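The Week the Wrist Kept Dropping Out

I build plant-handling setups at Shirima, and our leaf-picking arm spent most of December driving me nuts! It would run fine for 90 tries, then stop dead halfway through a reach and throw error 655.

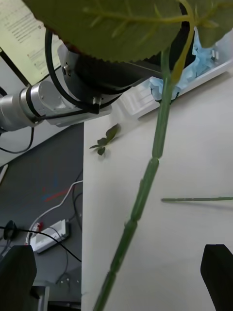

I blamed the software first (of course I did), reinstalled everything, and lost two evenings to it. Then I finally sat down with the logs and saw that the stops came almost only when the wrist was turned far over, so I went after the cable instead. A new one from Basteck is on the way, with a longer lead and a proper clamp.

Practicing on fake plants has been a lifesaver, by the way. A big toothed leaf on a jointed stem is plenty hard to work around, and a sprig that ends up on the table costs me nothing.

Until the cable shows up I'm keeping the wrist turns small and staying near the stop button. Next goal is 100 tries in a row without a fault. Best so far this week is 7, so wish me luck!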